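3.2 Stitching and parallax in handheld panoramic footage

The second part of the study concerns the visible seam between neighbouring lenses when a panoramic video is made in a small room. Outdoors, where most subjects stand well away from the rig, the overlap between two lenses can be blended with a fixed template and the result is usually acceptable. Indoors the same template fails. A subject standing close to the rig is seen from two slightly different positions, and no single warp will bring both views together at every depth.

We compared two methods. The first, referred to below as the static method, computes one set of control points from a reference frame and applies it to the whole clip. The second, the adaptive method, recomputes the control points at fixed intervals and smooths the change between them. Both were run on the same source files, with the same colour correction and the same output projection. The material consisted of 274 clips recorded by the Pestitz and Gonder groups over two winters. Clips in which the rig had slipped on its pole were removed before the count was made.

Each clip was rated by 14 viewers using a headset, seated on a swivel stool. Viewers were asked to press a button whenever they noticed a break in a straight line, a doubled edge or a sudden jump in the picture. They were not told which method had been used. The order of clips was shuffled for each viewer, and a rest was given after every 18 clips. Button presses made during the first moments of a clip were discarded, as the pilot sessions in March had shown that viewers often pressed while still turning to find the front of the picture.

The static method gave fewer jumps but more doubled edges. This was expected. With control points fixed for the length of a clip, nothing in the seam can move, so any error that is present stays where it is. Several viewers stopped reporting it after the first few presses, which means the raw press count understates the fault. We therefore also report the share of viewers who pressed at least once per clip, and treat it as the main measure in what follows.

The adaptive method removed most doubled edges at table distance, the range in which small objects are normally placed, but it introduced a slow swimming of the background when a person crossed the seam. Increasing the smoothing reduced the swimming and brought back some of the doubling. No setting we tried was free of both faults.

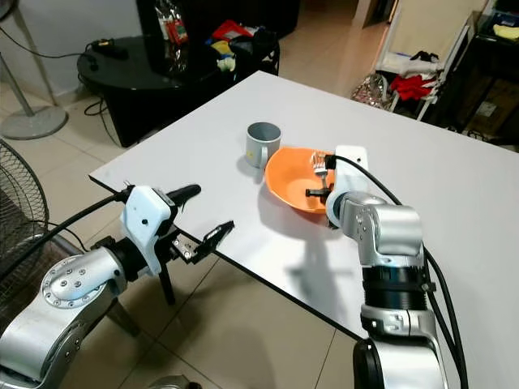

Figure 4. Mug and bowl on a white table.

Leitner objected at the review stage that the comparison favours the adaptive method, as the smoothing length was tuned on clips from the same rooms, whereas the static template was taken as supplied. She also asked whether viewers would have noticed the swimming at all had they been standing up and free to walk. The first point is fair. We repeated the static runs with a template fitted by hand for each room, and the share of viewers reporting a doubled edge fell, though it remained above that of the adaptive runs. The second point cannot be settled with the present data, as every viewer was seated.

Room size had less effect than the height of the rig. With the lenses at the eye level of a seated person, table edges ran almost parallel to the lower seam and small errors were spread along their length. Raising the rig made the same edges cross the seam at a steeper angle, and the errors became short and sharp. Akgül and Demirtaş describe a similar effect for still panoramas and suggest turning the rig so that no table edge meets a seam square on. In practice this is possible only when the layout of the room is known beforehand.

Processing time also differed. The adaptive method needed a second pass over every clip, and on 2 occasions the pass had to be restarted when the tracker found too few matching points on a plain wall. Placing a patterned sheet on the wall outside the area of interest cured this in later recordings, but the sheet must then be masked by hand before the clip is shown. For the Isness installation, where clips were shown on the day they were recorded, the static method with a hand-fitted template was used throughout.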